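Search this site
Search

I've been meaning to write up the old desktop tower, mostly so that I have the notes in one place the next time I open one. It's the black one that came out of the back office at Godinbridge when they cleared the place in April. Niall Menzies asked if I wanted it before it went for scrap and I said yes, which is how I end up with most of my computers.

I'm not restoring it. The plan is to find out what still works, take out what doesn't, and have a plain machine that can hold my scanned slides. There are 1,935 of those so far and they are currently spread over drives I don't trust. Kirsty Matheson says I should just pay for storage. She may be right, but I had the tower already.

I like this kind of case. The side panel comes off, you lay it down flat, and everything is facing you. The power supply runs across one end, the drives are off to the right of it, and the parts you're supposed to release by hand are blue. I've worked on newer machines where you need a small screwdriver and a video to get to the same point. On these you can mostly look for the blue plastic and pull.
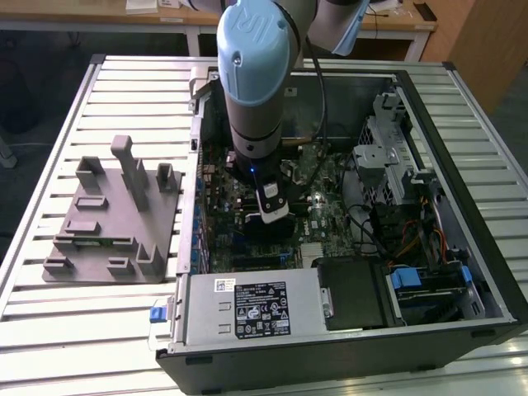 The order I go in doesn't change much. Power cord out first, then hold the power button down for a few seconds. Then dust. I take it outside for that and hold the fans still with a finger while I blow them out. After that I leave it on the table and just look at the board for a while with a flashlight. I'm looking for capacitors with domed tops or brown crust around the base, because I've lost two boards that way and both times I'd already spent an evening on the software before I checked.

Next is the memory. I take all of it out, wipe the contacts, and put one stick back in the slot nearest the processor. If the machine starts with one, I add the others one at a time. Push evenly at both ends until the clips come up by themselves. If you find yourself leaning on it, take it out and check the notch, because it's probably backwards. I've done that more than once.

The expansion slots I leave alone unless there's a card I want gone. For what I'm doing the onboard graphics will be fine.
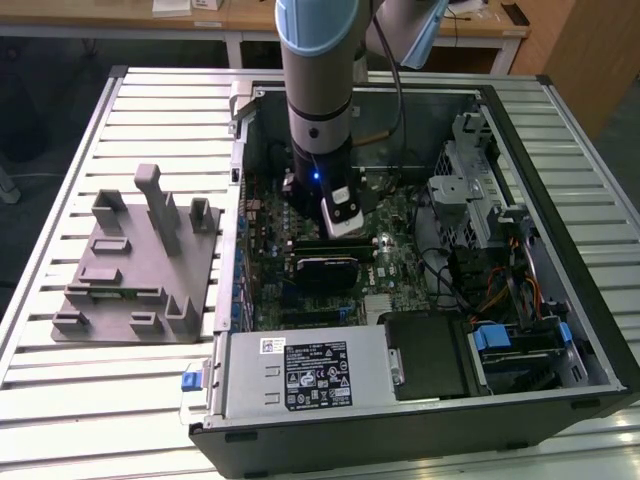

Cables are the part I'm slowest at. Drive cables in a case like this have to share the space with the cage, and whoever was in there last usually tucked them wherever they would go. I write down what was plugged in where before I pull anything. I used to rely on memory for this and I don't any more. A pencil and the back of an envelope is enough.

For the drives I'm going with a pair of Grajales ones I bought used, 4 TB each, one to work from and one to copy to. Prirnano had them cheaper but the seller wouldn't say how many hours were on them, so I passed. I'll run a full surface test on both before any slides go near them. That takes most of a day per drive and it's dull, but I can leave it going and do something else.

I did look into a new power supply. The Pustus one I wanted was $106, and I can't see spending that on a computer I got for nothing. I'll put a meter on the existing one and see what it reads. If the voltages are where they should be, it stays.

Still to do after that:

Replace the coin battery
Fresh paste under the heatsink
Find a spare SATA cable, I know I have one
Install the operating system and turn off everything I don't need

The slides themselves will take longer than the computer. I think the total will come in a bit over 2,000 once I've gone through the last two boxes from my aunt's house, and half of those have no dates on them. I'll put up another post when I've got the drive tests back.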